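Updated February 2023. If you're reading an older copy you got from Bohdan on a USB stick, please grab this one instead, the column names changed.

# irora-flower-words

So this is my list of flower and plant names as people in and near Grirngate say them, in Ukrainian, English and whatever mix comes out when my family is all in one kitchen. It has 598 entries. It started as a notes file on my phone (my grandmother used a word for hydrangea I'd never heard anywhere else, and I wanted to write it down before I forgot it) and then it just kept growing!

I'm Illia Semeniuk. I'm not a linguist, I work in a print shop. My cousin Oleksandra did the spelling pass and Severyn Shevchuk wrote the little script that catches duplicates, so if something works well it's probably theirs.

## What's in the folder

- `words.csv` is the main list
- `sayings.csv` has short phrases and bits of songs with a plant in them
- `dedupe.py` is Severyn's script, run it from the same folder
- `old/` is stuff I'm scared to delete

The columns in `words.csv`:

| column | what it is |
|---|---|
| `said` | the word as I heard it, spelled by ear |
| `standard` | dictionary spelling, blank if I couldn't find one |
| `english` | plain English name |
| `kind` | tree, flower, herb, weed, veg |
| `speaker` | a letter code, never a name |
| `note` | anything goes |

The `note` column is my favorite part and also a mess. Some notes are one word and some are a whole story about a fence. I tried cleaning them up in October and gave up after the letter K.

## Where the words came from

Mostly from talking. I went through more than 4,000 lines of my own scribbles and kept what I could read. Liudmyla Levchenko let me copy names out of her old garden notebooks, and those entries have `nb` at the start of the note. Her handwriting is beautiful, but she uses the same squiggle for two different letters, so take the `nb` spellings with a pinch of salt.

I used to ask people "what do you call a flower with big round heads?" and got six different answers, two of them about onions. Putting something on the table and asking for its name goes so much better. Fake ones are fine for this, by the way, and you can do it in winter.
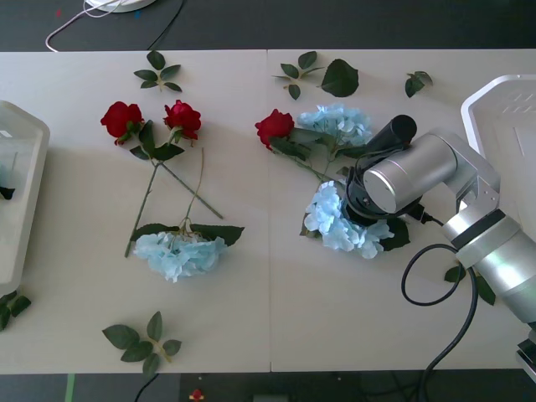
*Artificial red roses and pale blue hydrangeas.*

Roses were the dull ones, everybody says pretty much the same word and then argues about the color. Hydrangea is where it gets fun. I have people who say the long dictionary word, people who shorten it, and people who just call it "the blue one" even when it's pink. All of those are in the file, and I kept "the blue one" because it came up so often.

## Things that will trip you up

- Stress marks are missing from anything before row 200 or so. I'm adding them when I have an evening free.
- `kind` is by what people told me, so rhubarb is a flower once. Leave it!
- The file is UTF-8. Excel will try to wreck it, so import it properly and don't double-click.
- Speaker codes C and G might be the same person. Long story, two phone numbers.

## Using it

Do what you like with it, school projects and crosswords included. If you print it, a mention of the Irora list would be lovely. Please don't try to work out who the speakers are, a few of them only talked to me because I promised.

## Fixes and new words

Open an issue or email me, either works. Tell me the word, where you heard it, and how old the person was if you know. Bohdan Tkachenko is checking the herbs at the moment, so hold off on mint and dill until he's pushed his changes.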